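Blog > Workshop notes > Automation

July, posted by the author of Nodeck

Can a machine do bench work yet? My test is swapping parts in an old desktop PC. I allow 5 minutes, with no help from me.

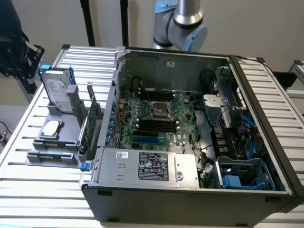 Cable slack is still the hard part. A rigid card in a fixture slot always presents the same edge, and so does a drive in its blue caddy. The red and blue SATA leads at the side of the case have no fixed shape, so a taught position is of little use. I would automate the card and drive first and leave the leads to a person.

Washing up has the same problem with dishcloths.

We use cookies to measure visits. Accept | Settings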